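# Basket lending is back at the Manzano market, and I've already got one out 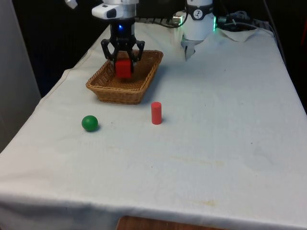
A wicker basket, with a red cube held just above the bottom of it.

If you went to the Friday market in Manzano before the long break, you probably remember the baskets. You walked in by the bread stall, grabbed one off the stack, filled it with too many tomatoes, and dropped it back on your way out. Then one spring there weren't enough left to make a stack, and we all went back to plastic bags splitting open in the parking lot.

Well, they're back! The market opened its new basket counter last Friday with 49 baskets, and I was there a little after eight in the morning because I am the kind of person who gets up early for this.

Jamie Tunstall runs the counter and was also doing the market's sound system, a lost dog and somebody's parking question when I showed up, so our chat came in pieces. The short version is that you leave a $3 deposit, you take a basket, and you get the money back when you return it. You can bring it back the same morning or hang onto it until the next market. After that Jamie starts calling people. (I asked if that was a joke. There's a phone list.)

The old baskets had no deposit at all, and I think we can guess where a lot of them went. I'm pretty sure my aunt had two of them in her laundry room. Jamie didn't want to talk about the missing ones much, except to say that if you find one in your garage, you can bring it in and you won't get a lecture.

Most of the new batch came from Tedard, the housewares place on the county road that closed out its garden section over the winter. The market got a good price for taking the whole lot, so the sizes are a little all over the place. There are long shallow ones that are great for greens and flowers, and there are deeper ones that I would not fill with potatoes unless you've been lifting weights. I took a deep one. I filled it with potatoes.

The rest were made by people in the evening weaving class at Prustunum Hall, and you can spot those right away because the rims are thicker and they've each got a bit of colored yarn tied to the handle. They go fast. By the time I'd finished my coffee there was one left, and a guy in a Manzano High sweatshirt got to it before me. I'm fine.

I stopped by the class on my way home to see if they'd mind me poking around, and they were really nice about it. It's a 16-week course, it runs at seven in the evening, and a basket takes a beginner most of three sessions. The willow has to be soaked first or it snaps, and it'll still snap if you bend it too sharply, as I found out with the piece they let me try. My hands smelled like a pond for the rest of the day. The woman next to me was on her fourth basket and said her first one still leans to the left and lives on top of her fridge with the onions in it.

They've promised the market 11 more by June, which sounds like a lot to me now that I've tried to do one corner of one.

A few things people asked me about when I posted about this over the weekend:

Yes, you can still bring your own bag or basket. No, the deposit can't go on a card, so bring small bills. The counter is at the north gate now, next to the Itum Bakery stall, not at the parking lot end where it used to be. And the baskets get brushed out and wiped down between markets, but they are baskets, so if you're buying fish, ask for a liner. They've got wax paper ones for free.

Someone also asked if the vendors like it. I only talked to a few of them, so take this for what it is. The lady with the plums loves it and said people buy more when they aren't trying to hold everything in the crook of one arm. I believe her, see above about potatoes. The egg people were less sure, and they'd like everyone to please stop putting melons on top of the cartons. The honey stall had no opinion but did give me a sample.

Roughly half the baskets went out that first morning, according to the clipboard, and Jamie seemed happy with that. I'd have guessed more, but it was drizzling until ten and the flower side of the market was pretty quiet. If the weather's better this week I'd get there early, especially if you have your heart set on a yarn one.

Oh, and the repair table. I almost forgot. Once a month somebody from the weaving class will sit at the counter with a bucket of soaked willow and fix baskets, both the market's and yours. It's pay what you like. They can redo a handle or patch a hole in the side, but if the bottom has gone they'll probably tell you to start over. I've got a picnic basket from my grandmother that hasn't closed right since I was in school, and it's been sitting by the front door since Saturday so I don't forget it.

The market runs from eight until one, rain or shine, and the basket counter packs up a half hour after that so the slow walkers have time to return theirs. The next class at Prustunum starts in September. Sign-up is on the paper sheet inside the hall door, and there were still open lines on it when I left. One of the filled ones is me.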